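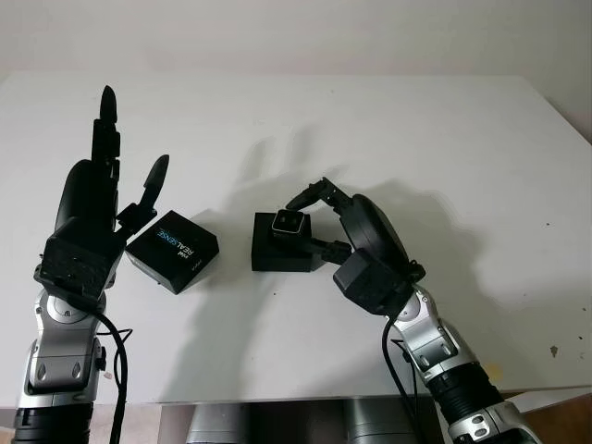
## 4. Recording your first set of demonstrations

Now for the fun part! By this point both arms are homed, the hands open and close on command, and Tikix is running on your workstation. In this section you'll record a short set of two-handed demonstrations that the learning system can train on. Plan on one relaxed morning. Most people find their rhythm by the fifth or sixth take, and after that it's a real pleasure to watch the episode list fill up.

### 4.1 Get the table ready

1. Clear the table of tools, cups and spare screws.
2. Pick the objects for your task. Small boxes and blocks are great starters, with flat sides that give the fingers something to press against.
3. Place everything where both hands can reach it without leaning into each other.
4. Turn on the lights you plan to use for the whole set and leave them alone until you finish.

**Note:** Hand shadows on the tabletop are fine. The model should see them, and a light-colored table shows them strongly. What hurts is a lamp that gets moved halfway through.

### 4.2 Set up the task in Tikix

1. Open **Tasks > New** and type a name you'll still understand in August. "Pick block, right hand" beats "test2" every time.
2. Write the instruction in one plain sentence, the way you'd say it to a friend.
3. Set the episode length to 22 seconds. You can stop a take early with the pedal.
4. Set the frame rate to 30 and check that the head camera and both joint streams show green.

**Caution:** Keep your own hands off the table whenever the arms are live. If you need to move an object, press **Hold** first and wait for the steady tone.

### 4.3 Record

1. Bring both hands to the ready pose, fingers open.
2. Press the pedal once and wait for the beep.
3. Do the task at a calm, even speed. Small corrections are welcome, so if a finger lands a little off, just fix it and keep going.
4. Let go of the object, back the hand away and press the pedal again.
5. Mark the take **Keep**, **Redo** or **Mistake**.

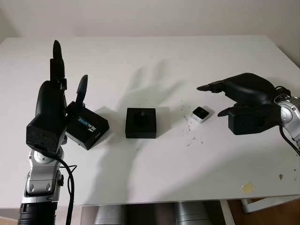

Between takes, shift the objects a little. Turn a box, swap two items, slide one closer to the other hand. This is where the good stuff comes from! A set with lots of different starting layouts teaches far more than the same perfect grab over and over. Record 12 takes, then stop and look through them before you go on.

**Note:** Don't throw out the **Mistake** takes. Tikix stores them in their own folder, and they're wonderful for training the part of the system that spots trouble.

### 4.4 Check the set

1. Open **Review** and play each take at 3x speed.
2. Watch that the fingertips stay in view during the grasp.
3. Look for jumps in the joint plot. A sharp spike usually means a dropped packet, and that take should go to **Redo**.
4. Press **Export** and choose the Larkbridge format if you're training with the starter scripts.

If the cables at the wrists pull tight during a reach, pause and give them more slack before the next set. See section 6.2 for routing.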